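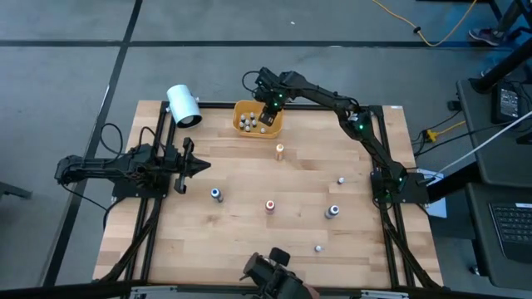 Home & Interiors / How-To

How to hang a gallery wall without filling the plaster with holes

October 17, 2019

Every guide to gallery walls I have read promises an afternoon's work and a result like the one in the catalogue. I have put up four of these in my own house and taken two down again, so I would set aside a whole day and lower your hopes a little. A wall of pictures can look very good. It can also look like the waiting room of a dentist who collects prints, and the difference is mostly in the measuring.

What follows is the method I use now. It is slower than the ones with the cheerful diagrams.

What you will need

Frames, and the things to go in them
Brown parcel paper or old newspaper
Scissors and a pencil
Low-tack masking tape
A tape measure
A spirit level (the one on your phone will do for small frames, though I wouldn't trust it across a long row)
A pipe and cable detector
Picture hooks, or screws and wall plugs for anything heavy
A small hammer

You don't need a gallery wall kit. I bought one from Preltero, with a cardboard template and a bag of hooks, and the template assumed a wall with no light switch, no radiator and no door. I don't have a wall like that and I doubt you do.

Step 1: Decide whether you want one at all

This sounds rude in a how-to, but plenty of people put up a gallery wall because they have a blank space and feel told off by it. If you own two pictures you like, hang two pictures. Buying a set of matching prints of ferns to fill the gaps costs money and you will stop seeing them by November.

If you have six or more things you would be sorry to lose, carry on.

Step 2: Pick the wall

Avoid the one opposite a big window. Glass reflects, and you'll spend your evenings looking at a picture of your own curtains. Some shops will sell you non-reflective glass, and it does help, but the price for a full set made me laugh out loud in the shop.

Avoid outside walls that get damp in winter. Paper buckles, and the backs of frames go mouldy before you notice. A hallway or the wall above a sofa is usually safe. Kitchens are fine if you keep well clear of the hob.

Step 3: Cut paper shapes

Lay each frame on the brown paper, draw round it and cut it out. Write on the shape which picture it stands for. Then turn the frame over, hook your tape measure under the hanging wire or bracket, pull it up as if it were bearing weight, and measure from there to the top edge of the frame. Mark that point on the paper with a cross.

People skip the cross. They stick up the shapes, admire them, and then guess where the hook goes. This is how you end up with three holes behind every picture.

Step 4: Tape the shapes to the wall

Start with the largest, a little off centre, with its middle at eye level. Galleries have a standard height for this, and you'll see it quoted everywhere as if it were law. It was worked out for people standing up in large rooms. Over a sofa, go lower. I leave 20 cm between the top of the sofa and the bottom of the lowest frame, and nobody has bumped a head yet.

Work outwards from the big one. Keep the gaps between frames the same, and keep them smaller than you think. Wide gaps make the whole thing look as though it is drifting apart. If you want a rule, lay two fingers flat between the shapes and use that.

You will read that an odd number of frames always looks better than an even one. I have never seen any evidence for this and my best arrangement has eight.

Step 5: Leave it alone

Leave the paper up overnight at least. Walk past it with a cup of tea. Sit where you normally sit. I moved half of mine the next morning, including one shape that turned out to be squarely behind the open door.

Check the tape on a corner before you commit to this. Low-tack tape is supposed to come away clean, but on fresh paint it sometimes doesn't, and on wallpaper I'd use the tiniest bit possible.

Step 6: Hang them

Run the detector over every cross before you put anything into the wall. Be extra careful directly above or beside sockets and switches, where cables tend to run.

Knock the hook in through the paper, at the cross, then tear the paper away. For old plaster, stick a bit of masking tape over the spot first. It is said to stop crumbling. In my experience it reduces it.

Heavy frames and mirrors need a proper screw and plug suited to your kind of wall. Plasterboard needs its own fixings. If the packet gives a weight limit, stay well under it.

What about sticky strips?

They work for light frames on smooth, clean paint. They don't work well on textured walls, and they can take the paint off when you pull them down, whatever the packet shows. I used the Öberg ones in a rented flat in Atstead and lost a patch the size of a saucer. To be fair, the paint was poor.

Do the frames have to match?

No. Mine are a mix of charity shop finds and a few plain Brurneson ones. One colour for most of them helps if the pictures are very different. A coat of paint on a cheap wooden frame is a perfectly good answer, provided you sand it first.

They've gone crooked already

They will. Put a small blob of white tack behind each of the two bottom corners and press gently. Check again after you next slam the front door.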